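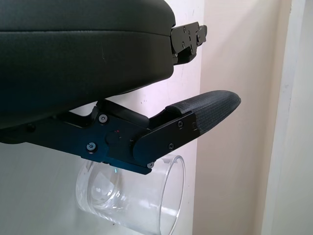
Retno thinks the coalition model still pays the leader too well, and she left me a note saying so: with 60 backers and only 3 rivals, of course he never falls.

Dec 6, 2023. Fair point! I reran the Clelis setup with 19 backers instead – same budget, 1000 runs – and the leader started handing out favors much earlier. Public spending dropped off too (I'd half expected that, but not so fast).
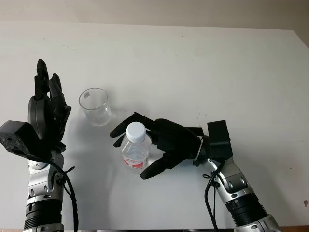
What I still don't like is how the rivals make promises. They all offer the same thing, so the backers have no real reason to switch. Ask Ruben if his June version let them bluff.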